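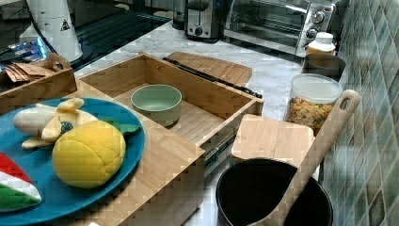 Felt Food and the Kitchen Corner

The play corner at Andstead shares a counter with the real kitchen, so the soft food tends to travel. Maribel Bermúdez sewed most of the fruit over one winter, and Gladys Cuadros has added to it since. This page shows where the pieces are kept and what they sit next to. Click any picture for the larger size.

The plate
Round, teal-blue, kept on top of the bamboo organizer. The fruit goes back on it after play.

Banana
Peeled, with pale yellow flaps folded outward. The flaps are sewn on and should not be pulled. Machine wash cold in a net bag.

Big yellow fruit
Quilted in rounded panels, with two green leaves. Maribel calls it a mango and the children call it a lemon. Either is fine.

Watermelon slice
Red, white and green. It was the first one finished and has been restuffed 2 times.

Organizer
All bamboo, with a slatted floor in the drawer. The drawer runs on a metal slide rail. Wipe with a damp cloth and leave it open until dry.

Green bowl
Small, pale green, ceramic. It lives in the drawer and is for grown-up use. Please don't put it out with the felt pieces.

Cutting board
Bamboo, with a curved edge. Used for real food only.

Small tray
Also bamboo, with a cut-out handle. Brown paper packets stand in it.

Patterns for 4 of the fruits are in the Mosquera binder by the door. Wálter Guzmán has spare stuffing and green felt. Ask him on Tuesday.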